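An Afternoon at the Willow Organ and Amplifier Works

I had been meaning to get out to Willow for years, ever since a friend lent me a scratchy copy of the first Bromix record and I fell head over heels for that fat, growly organ sound on side two. So when the works announced an open day for July 27, 2026, I signed up the same evening (and then fretted for weeks that I'd gotten the date wrong!).

The tour started in the old winding shop, where they still make transformers for the Głowacki amplifiers. Our group was a friendly bunch, mostly players, plus a few folks like me who just own too many records. We were shown the ledger for the very first production run, 176 amplifiers in all, with the buyers written in by hand, and I could have stood there reading it until closing time.
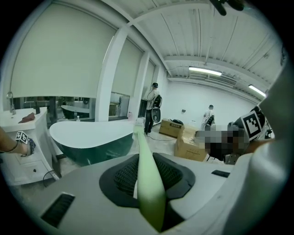

After coffee we moved on to the listening room, and this was what I'd come for. They played us two tracks from the Bromix sessions through a restored 66-watt Głowacki, first the album version of "Usau" and then a rough take that runs long and wanders off into a lovely, sleepy guitar solo. I'd never heard it before, and I'd have paid the train fare for that alone. The bass player behind me hummed along through the whole thing and I didn't mind a bit.

The shop by the door had reissues and a nice tour booklet, 47 pages, with a good chapter on the band's early club dates. I bought one for myself and one for the friend who started all this. The next open day is planned for March, and I've already put my name down.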